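Wrist view vs overhead view for grasp point prediction on garments - which one is driving the policy?

Asked in: Manipulation / Deformables
Tags: cloth, folding, imitation-learning, camera-placement, ablation
Viewed 1000 times

I am trying to reproduce the camera ablation from our group's internal report on two-arm garment folding (project name Tavimau, code not public yet). The set-up is the usual one: two arms with parallel fingers, one fixed overhead camera, one small camera on each wrist. The policy is trained from teleoperated demonstrations and outputs joint targets in chunks.

The report claims that removing the overhead view costs very little once the fingers are near the cloth, and that removing the wrist views ruins the hem grasp. My numbers do not agree. I trained on 4000 demonstrations of shirts and shorts, then blanked one input at a time at test. Blanking the wrist views drops hem grasp success to 70 per cent of the full model. Blanking the overhead view drops it to nearly nothing, even when I start the episode with the fingers already in place over the hem.

Things I have checked:
Image order into the encoder is the same at training and test.
Exposure is locked on all cameras.
The blank input is a zero image, after normalisation.
Random seeds make a small difference, nothing that would explain this.

The view I would expect to be sufficient is of this sort, from one wrist shortly before a grasp on a football-style top:

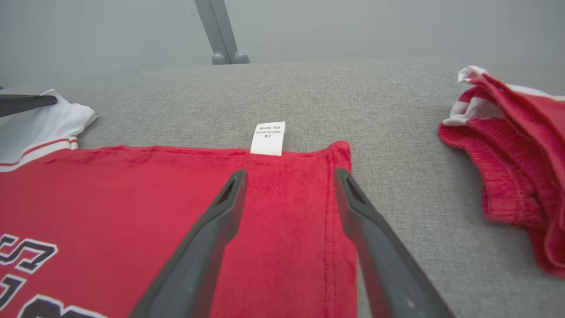
Fig. 1. Wrist camera, fingers open at the hem of a red jersey; care label standing up from the hem seam.

The hem edge is sharp against the grey cloth of the table, the side seam is visible near the right edge of the garment, and both fingertips are in view. I can't see what the overhead camera adds at this point. Is the ablation wrong, or is the model using the overhead image for something other than locating the edge?

Shagufta Durrani

2 answers

Answer 1 (accepted)

The ablation as described does not measure what you want. There are two separate problems.

First, blanking at test is not the same as training without the view. A zero image after normalisation is a flat mean-colour image, and the encoder has never seen one. Its features will land somewhere arbitrary and the policy head has had no reason to learn to ignore them. What you measured is sensitivity to a corrupted input. The size of the drop tells you how much weight the head puts on those tokens, and says little about whether the information was needed. I would guess your report retrained a model per condition. Check this before anything else.

If retraining on the full set per condition is too expensive, use view dropout: during training replace each view, independently, with a learned mask token, then use the same token at test. One model then covers all conditions. It will be slightly worse than the dedicated models but the ordering has been stable for us. We did this on Kahsay with shorts and towels, and the gap between blanking and masking was larger than the gap between any two camera layouts.

Second, starting the episode with the fingers in place is itself out of distribution. In your demonstrations the fingers arrive there after an approach, and the operator has a habit for how long to hover, which arm moves first and so on. If the policy has any history input, or if the chunk overlaps the approach, you have removed context at the same time as the view. Replay the recorded approach open loop up to the same point, then hand over to the policy with the view masked.

As for what the overhead view might supply, your figure is a fair case to think about. From the wrist you get the local edge very well. You do not get:

Which garment state you are in. A flat hem looks much the same before the first fold and after it.
Where the other arm is. In your figure there is only a finger of another arm at the far left, on the white fabric, and in many frames I would expect even less than that. For a two-arm lift the timing matters.
Whether the garment is square to the table. The side seam gives a hint but the wrist rotates too.

The first of these is the one I would test. Collect a small set of paired frames, before and after the fold, with the wrist views matched as closely as you can manage, and look at the predicted chunk. If the wrist-only model gives the average of the two actions, you have your answer and it has nothing to do with edge finding.

One more item, the label. In your figure it stands up from the hem seam, upside down in the wrist view, with the left fingertip just below it. A care label is a strong small feature on an otherwise plain edge and I would not be surprised if the wrist encoder has attached itself to it. If most of your tops have a label in that place, your wrist result may be better than it ought to be. Tuck the label under for a held-out set and run the same test. Report that separately.

Sieglinde Fuchs

Comments on this answer:

Shagufta Durrani: The report did retrain per condition. I had missed it, it is in the appendix. View dropout is running now, at the July checkpoint settings. Will tuck the labels for the second set.

Nighat Lodhi: On the mask token - one token per view or shared?

Sieglinde Fuchs: One per view. Shared also trains, but the head then has to work out from position which view is missing.

Shagufta Durrani: First result from view dropout. Masking the wrists now hurts the hem grasp more than masking the overhead does, so the order has swapped and agrees with the report. Most of the overhead failures that remain are the wrong arm moving first.

Answer 2

Had something similar on Lurkik. Check the resize. We had the overhead camera at double the resolution of the wrists and the loader was cropping the wrist images to match the aspect ratio, so the fingertips were outside the crop half the time. Your picture looks fine but is it the raw frame or what the network gets? Dump the tensor and look.

Also the shorts on the right of your picture are red like the top. We got bad grasps with two items of one colour close together until we added more of those to the training data. Might not be your problem.

Dimas Lumbantobing

Comments on this answer:

Shagufta Durrani: It is the raw frame. I dumped the tensors, the crop takes a little off both sides but the tips stay in.

Dimas Lumbantobing: ok then ignore the first part

Manee Saithong: The same-colour point is worth keeping. Score those episodes on their own, they raise the variance of everything else.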